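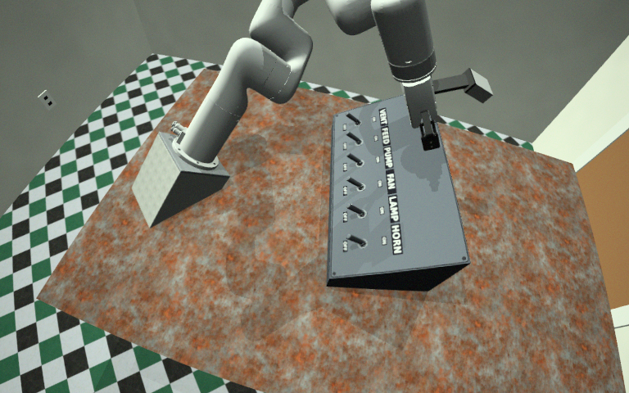 Korkus 228 Drying Cabinet

Upright drying and curing cabinet for whole-branch or trimmed cannabis flower. Interior volume 228 liters. Supplied with controller, hanging rails and mesh trays. For indoor use in licensed cultivation and home-grow settings where local law permits.

Operation

The Korkus 228 holds temperature and relative humidity at fixed setpoints while air moves slowly from the base to the top of the cabinet. The airflow is indirect. A perforated baffle keeps the fan stream off the plant material, which limits case hardening on the outer flower and leaves the stem time to give up its water.

Two programs are stored at the factory. Dry runs at a constant setpoint until stopped by the user. Cure lowers the fan to its minimum speed and opens the exhaust damper at intervals. Both can be edited, and the edited values stay in memory after a power cut.

Loading

Hang branches with clear space between them. For trimmed flower, spread a single layer on each tray and leave the lowest tray position open. Do not mix fresh and partly dried material in one load. The humidity sensor reads the cabinet as a whole and cannot compensate for uneven moisture.

Specifications

Interior volume: 228 liters
Load, fresh weight: up to 87 ounces
Rail positions: 2
Supply: 117 V AC, grounded outlet
Cooling: thermoelectric, no compressor
Humidity sensor: capacitive, replaceable
Exhaust: rear collar with carbon filter cartridge
Door: solid, magnetic gasket, reversible hinge
Controller: Jenar, front mounted, with lockout code

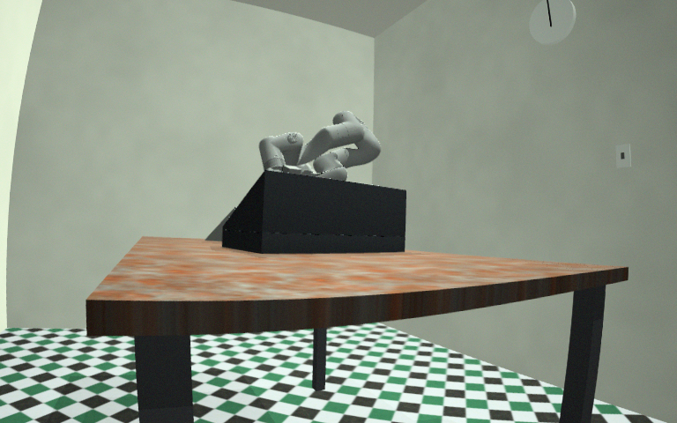 Rendered view: folded arm and black bin on the corner table.

Installation

Place on a level floor away from direct sun and heating vents. Leave a hand's width behind the cabinet for the exhaust collar. Let the unit stand upright overnight before first power-up, then run it empty on Dry for one full day to clear packing odors. Do not use an extension cord.

Cleaning

Disconnect power. Remove trays and rails and wipe with isopropyl alcohol. Resin on the gasket should come off with a dry cloth first, as solvent shortens the life of the seal. Keep liquids away from the sensor cap.

Parts and accessories

Skateck carbon cartridge, single
Skateck mesh tray, fine or coarse
Zanetti hanging rail with clips
Replacement humidity sensor with cap
Caster kit, locking front pair

Revision note

Controller firmware changed in November. Cabinets with the earlier version show the damper position as open or closed only. The update is installed through the service port and does not erase stored programs. Technical questions on the update go to Wenche Midtbø, product support. Have the serial number from the inside of the door ready.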